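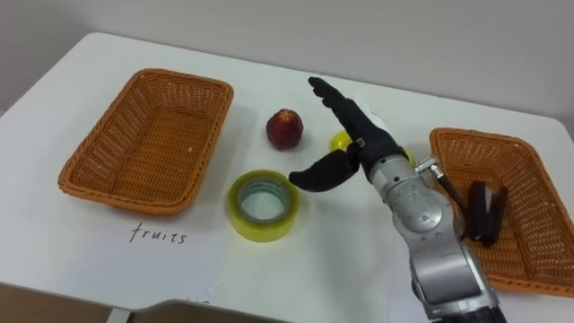
# Skarnwood guest house: stove and fire checklist with comments

Date of the round: 21/02/2021
Checked by: Gunhild Lund
Read and signed by: Védís Ásgeirsdóttir
Address: Trullby road 242

Marks used in this list: **OK** = in order. **FIX** = must be repaired or changed, the room can be used in the meantime. **STOP** = the thing must not be used before it is repaired. **N/A** = we do not have it in this room.

I write my comments under the point they belong to. Where I have written nothing, I had nothing to say. Védís has written her answers in the same place and they are marked with V.

## 1. The stove in the living room (Stovex)

- [x] Door closes tight and the handle is not loose. **OK**
- [ ] Rope seal around the door is whole and soft. **FIX**
 - On the hinge side the rope is flat and hard and has come out from the groove in the lower corner. I could pull a strip of paper out with the door closed. On the other sides the paper was held. I ask for a new rope for the whole door, not only a piece for the corner, as we did it last time and the joint opened again.
 - V: Rope is ordered. The glue also, the old tube was dry.
- [x] Glass without cracks. **OK**
 - There is a brown shadow in the upper part which does not go away with the damp newspaper. It is only dirt from wet wood and it is no crack. I felt with the nail on both sides.
- [ ] Fire bricks inside are whole. **FIX**
 - The back brick has a crack from side to side. It still stands in its place and no part is missing. The manual allows a thin crack, but if a piece falls out so that the steel is seen, this point becomes STOP.
- [x] Air handle moves through the whole range. **OK**
- [x] Ash pan is in place and emptied. **OK**
- [x] Floor plate in front of the stove is not moved and not bent. **OK**
- [ ] Nothing that can burn stands closer than 100 centimeters in front of the door. **FIX**
 - The armchair was too near again. I moved it back to the window. Guests will always pull this chair to the fire, I would do it myself. I suggest we put small felt marks on the floor where the front legs should stand, and write about it in the guest folder.
 - V: Yes to the marks. I don't want more text in the folder, it is already too long and they do not read it.
- [x] Baskets for kindling and paper stand away from the stove. **OK**
 - A woven basket is dry material and burns very quickly, even if there is nothing in it. Please keep the same distance for the basket as for the chair. The metal bucket can stand closer.

## 2. Flue and chimney

- [x] The pipe between the stove and the wall is straight and the joints are tight. **OK**
- [x] No soot stains on the wall around the pipe. **OK**
- [ ] Sweeping is done and written in the book. **FIX**
 - The sweeper was here in January, I remember it well because of the snow on the ladder. But the page in the book is empty. I have phoned Nørgaard and asked for a copy of the paper. Without the paper the insurance company can say it was never done.
 - V: The copy came by mail. I glued it in the book. You can change this one to OK.
 - Changed to **OK**, G.L.
- [x] Soot hatch in the cellar is closed, and nothing is stored in front of it. **OK**
- [x] Chimney in the attic is free on all sides. **OK**
 - The old mattresses are gone now. Thank you.
- [ ] Roof ladder and hooks. Not checked.
 - There was ice on the roof and I did not go up. From the ground, with the binoculars, it looks correct, but I don't want to give an OK from the binoculars. To be done when the roof is dry.

## 3. Ash

- [x] Metal bucket with metal lid is in its place beside the back door. **OK**
- [x] The bucket stands on stone and away from the wall. **OK**
- [ ] Sign about hot ash is readable. **FIX**
 - The sun has taken the red color and what remains is only the black part of the text, which now reads "put ash in the paper bag". The word "never" was in red. Please change this sign before any other thing on this list!
 - V: I laughed and then I did not laugh. New sign is up, everything in black.
- [x] No ash in the household garbage. **OK**

The ash should stay in the bucket with the lid on for four days before it goes to the compost. In the autumn guests were told two different things about this, one by me and one by the folder. The folder is now corrected.

## 4. Smoke alarms and carbon monoxide alarm

- [x] Living room, test button pressed, sound heard in the upper bedroom with the door closed. **OK**
- [x] Hall upstairs, test button pressed. **OK**
- [ ] Kitchen. **FIX**
 - It gives sound, but it hangs too near the stove top and it goes off every time somebody fries fish. The consequence is that guests take it down and put it in a drawer. I found it in the drawer with the battery lying beside. I put it back. It should be moved toward the hall door and changed to a heat alarm.
 - V: The electrician says the same. He comes when he has other work in Trullby, so that we don't pay for the driving.
- [x] Carbon monoxide alarm in the living room. **OK**
 - The date on the back is still valid. Write the end date also on the front with a marker, then we do not have to take it from the wall to look.
- [x] Spare batteries in the hall cupboard. **OK**

## 5. Extinguishers and fire blanket

- [x] Extinguisher in the hall, needle in the green field, pin and seal in place. **OK**
- [ ] Extinguisher upstairs. **STOP**
 - Needle is in the red field. It hangs very nicely on its hook and looks like new, and for this reason it is easy to pass by. I have taken it away and put the one from the woodshed in its place, so that the sleeping floor is never without. The woodshed has none at the moment.
 - V: Refilling costs almost the same as a new one. I have put 3000 in the budget for this, including the heat alarm and the sign.
- [x] Fire blanket in the kitchen can be pulled down with one hand. **OK**
- [x] Nothing hangs in front of the blanket. **OK**
 - There was an apron on the same hook. I moved the apron.

## 6. Ways out

- [x] Front door opens from inside without a key. **OK**
- [ ] Back door opens from inside without a key. **FIX**
 - It opens, but you must lift it a little and push with the shoulder. I know how to do it and Védís knows it also. A guest who wakes up in smoke does not know. The door has sunk on the upper hinge. Longer screws may be enough.
- [x] Window in each bedroom can be opened fully. **OK**
- [x] Rope ladder upstairs is in the box under the window, and the box is not used for blankets. **OK**
- [x] Stairs are free. **OK**
- [x] The lamp over the stairs lights. **OK**
- [ ] Path from the back door to the road is cleared of snow. **FIX**
 - Cleared only to the woodshed. Should be cleared the whole way.
 - V: Done the same evening.

## 7. Kitchen and electricity

- [x] Timer on the stove top works. **OK**
- [x] Filter in the fan is clean. **OK**
- [x] No extension cord is connected to another extension cord. **OK**
- [ ] Outlets are not loose and not brown. **FIX**
 - The outlet behind the coffee maker follows the plug when you pull. No brown color, no smell. I have put tape over it and moved the coffee maker to the other counter. This is also for the electrician, and he should look at it before he looks at the alarm.
- [x] Fuse cabinet is marked and the text agrees with the rooms. **OK**
- [x] Dishwasher drain and water stop. **OK**
- [x] Candles. **OK**
 - We agreed on no candles in the bedrooms. I found none there, only a holder, which I took down to the kitchen.

## 8. Woodshed

- [x] Wood is stacked with air behind. **OK**
- [ ] Extinguisher in its place. **FIX**
 - See point 5.
- [x] Axe hangs on the wall with the cover on. **OK**
- [ ] Wood is dry enough. **FIX**
 - The outer rows are good. The birch in the inner corner is too wet, I measured on a fresh split surface in several pieces and it should not be burned this winter. I have hung a string across it. Please say to the guests that they take from the left side.
 - V: I have seen a guest step over the string. I will nail up a board.
- [x] No gasoline or lamp oil is kept together with the wood. **OK**

## 9. Guest folder

- [x] Address is on the first page in big letters, so it can be read to the emergency operator. **OK**
- [x] Drawing of the ways out is the newest one. **OK**
- [x] How to light the stove, with the air handle explained. **OK**
- [ ] Meeting place. **FIX**
 - The folder says "at the flagpole". The flagpole was taken down. I propose the mailbox by the road, where also the fire truck will stop.
 - V: Mailbox is good. I will change it on the drawing too.

## Left to do, in this order

1. Outlet behind the coffee maker (electrician).
2. New extinguisher for upstairs, and the old one back to the woodshed.
3. Upper hinge on the back door.
4. Rope seal on the Stovex. No fire in it until the glue has dried the full time which is written on the tube.
5. Heat alarm in the kitchen.
6. Roof ladder and hooks, when there is no ice.
7. Back brick. I will look at it each time I empty the ash.

The key to the fuse cabinet is now on the same ring as the cellar key. The old hook is empty, please don't look for it there.

Gunhild Lund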